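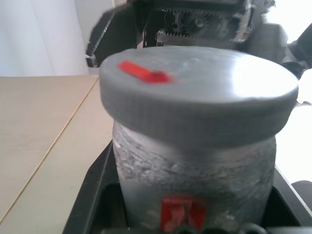

## Lids, Labels and the Great Canister Sort-Out

13 January 2018

So the holidays are over, the good cookies are gone, and I've spent most of my free time this month on the floor of the hobby room at Wotton surrounded by containers. I know, I know, I write about storage every January. But this time I really did it, every shelf, top to bottom, and I have opinions (you're shocked, I'm sure).

It started with buttons. I was hunting for a dark green one to finish the cardigan I'd been putting off since September, and I opened 9 tins before I found it. One of those tins had a second, smaller tin inside it, and that one had a rubber band and a key to something. I still don't know what the key is for. I've tried it on everything.

Anyway, that was the moment I decided that anything I use every week was going into a proper canister with a proper lid, and it was going to have a mark on it I could find without my glasses.

I've grown really fond of the squat gray one. It has a wide gray lid that sticks out a little past the body, and I can't tell you how much I like a lid that does that! You get your fingertips under the rim and there's something to hold. I have a whole row of pretty glass jars at home with lids that sit flush, and every one of them makes me wrestle. If you have sore hands, or if you're like me and usually have glue on at least one finger, go for a lid with an overhang every time.

The finish on the body is what sold me, though. It's mottled, light gray and silvery with darker charcoal patches, like somebody went at it with a sponge and a couple of leftover paint pots. The lid is plainer and smoother on top, with those fine lines around the rim that make me think of 3D printing, and the two together look a bit mismatched, and I love it. My sister-in-law says it looks like a rock wearing a hat.

And then the red! There's a bright little red tab on top of the lid and a square red label low down on the side. Gray and red is such a good pair. I'd been using cream labels on everything because they looked nice in a magazine, and from across the room they just vanish. Red you can spot from the doorway. So I went out and bought a roll of red squares at the Kusuma stationery counter, 1,000 of them, which I admit is more than one room needs. If you'd like some, please come and take a strip, I'm begging you. They also had a roll of 2,000 and I want credit for walking away.

I'll tell you how I've been doing it, in case you're about to start on your own shelves.

**Empty it all out first.** Yes, all of it. I tried to do one shelf at a time and just ended up moving the same bag of pipe cleaners around for an hour. Spread an old sheet on the floor and tip things out onto that, then you can gather up the corners when the beads go everywhere. (The beads will go everywhere.)

**Sort by what you reach for.** I used to sort by type, with all the fasteners together and all the threads together, very grown-up. It looked lovely and I hated using it. Now my everyday things are at the front and they're a complete jumble of types, and I find what I want.

**Put the label on the side AND mark the lid.** I went back and forth on this one. If your canisters live on a high shelf, all you ever see is the side. If they live in a drawer or down by your knees, all you ever see is the top. Mine move between the two depending on who's had the table, so I do both. Keep the side label low if you tend to grab things around the middle, or it'll be scuffed in a month.

**Wipe before you stick.** A rough, textured surface is murder on cheap labels. I give it a wipe with a cloth, let it dry properly, then press the label down with the back of a spoon and leave it alone overnight. The corners still lift now and then. A dab of white glue sorts that out.

**Keep the lids with the bodies.** I have 3 lids from the old set that fit nothing in the building. I've kept them, of course. They make good saucers for pins.

I did go over to Fullbridge to look at the big matching sets, the kind with a bamboo rack, and they are gorgeous, and I stood there for a long time. But you have to buy the whole family, and I only ever want the short wide ones. The tall ones fall over, and you can't get your hand in past the wrist! I lost a good thimble at the bottom of a tall one last year and had to fish it out with a magnet on a string. Short and wide, that's my advice. You can see right down to the bottom and it stays put on the table.

A few of you asked at the last get-together what I do with the old tins. The nicer ones went in the Ulby swap box by the door, so have a dig through, there's a blue one with a ship on it that I'm already half regretting. The rusty ones I'm saving for spring bulbs, once I've put some holes in the bottoms.

If you've got a storage trick that works, write it down and drop it in my tray before the next issue, and I'll print as many as I can fit. I'd especially love to hear what you do with ribbon, which is still in a shopping bag under my chair. And if anybody is missing a small brass key, it's on the hook by the light switch.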